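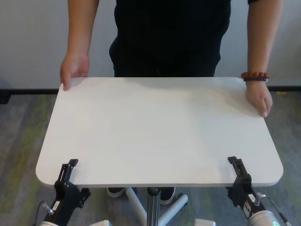 Mãos apoiadas num tampo branco, com uma pulseira de contas num dos pulsos.

O que é um figurante?

Quando vês um filme, olhas quase sempre para as personagens principais. São elas que falam, que correm perigo e que resolvem o mistério. Mas repara no que se passa atrás delas. Há gente a atravessar a rua, a comer no restaurante, a esperar pelo comboio. Essas pessoas chamam-se figurantes.

Um figurante é alguém que aparece num filme ou numa série sem ter um papel com nome. Normalmente não diz nada. Se disser uma frase que o público ouve bem, já passa a ser um pequeno papel e o trabalho é pago de outra maneira.

Para que servem os figurantes?

Imagina uma conversa entre dois amigos numa estação à hora de ponta. Se a estação estivesse vazia, ias achar estranho. Os figurantes fazem com que o lugar pareça verdadeiro.

No filme de aventuras "O Farol de Stostwood" há uma feira na praça da aldeia. Na história, a aldeia inteira vai à feira. Na rodagem estavam 82 figurantes. Alguns passaram duas vezes pelo mesmo sítio, primeiro com chapéu e depois sem ele, e assim a praça parecia mais cheia.

Como é um dia de trabalho?

Começa cedo. Muitas vezes os figurantes têm de chegar às 7 da manhã. Primeiro vão ao guarda-roupa, onde recebem a roupa que vão usar. Se a história se passa há muito tempo, podem ter de vestir saias compridas, coletes ou botas pesadas. A seguir vão à maquilhagem e ao penteado.

Depois esperam. Esta é a parte de que os figurantes mais falam. É preciso montar as luzes, ensaiar com os atores e preparar o som. Um figurante pode ficar horas sentado com um livro ou um jogo de cartas até ser chamado.

Quando chega a altura, um assistente de realização explica a cada um o que deve fazer. As instruções são simples: "anda até à porta", "senta-te e lê o jornal", "olha para a montra". A cena é filmada várias vezes e o figurante tem de repetir sempre os mesmos gestos, no mesmo momento. Se na primeira vez pegou no copo com a mão direita, tem de voltar a pegar com a direita. A isto chama-se continuidade.

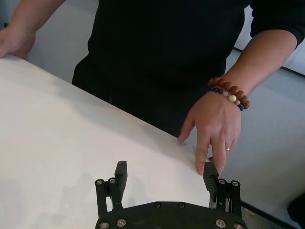

Há também uma pessoa na equipa que toma nota de tudo isto. Chama-se anotador ou anotadora. Se um figurante trocar de lugar entre duas filmagens, é o anotador que dá por isso e avisa o realizador.

Como é que falam sem fazer barulho?

Numa cena de restaurante, as pessoas nas outras mesas parecem estar a conversar. Quase sempre estão só a mexer os lábios. O microfone tem de gravar bem a voz dos atores principais, e por isso os figurantes fingem que falam. O murmúrio que ouves no filme é gravado à parte e juntado depois.

Com as festas acontece o mesmo. Às vezes os figurantes dançam em silêncio, sem música nenhuma - e têm de manter todos o mesmo ritmo!

E as multidões muito grandes?

Para a batalha final de "Os Cavaleiros de Clilbridge" foram chamados 600 figurantes. O exército que se vê no ecrã é muito maior. Os outros soldados foram feitos no computador. Outra forma é filmar o mesmo grupo em vários sítios do campo e depois juntar as imagens numa só.

Nos estádios usam-se por vezes bonecos insufláveis com camisola e peruca. Ficam nas filas de trás, longe da câmara. As pessoas a sério sentam-se à frente.

As crianças podem ser figurantes?

Podem, mas há regras. Precisam da autorização dos pais ou de quem cuida delas, e não podem trabalhar tantas horas como os adultos. Em muitas rodagens há uma sala para descansar e fazer os trabalhos de casa.

Palavras para aprender

Rodagem: os dias em que se filma.
Plano: um pedaço de filme gravado sem cortes.
Guarda-roupa: o conjunto das roupas do filme e o lugar onde estão guardadas.
Continuidade: o cuidado para que tudo fique igual de um plano para o outro.

Experimenta em casa

Escolhe um filme de que gostes e vê outra vez uma cena passada na rua. Desta vez, não olhes para os atores principais. Escolhe uma pessoa lá ao fundo e segue-a até ela desaparecer. Para onde vai? Volta a aparecer mais tarde?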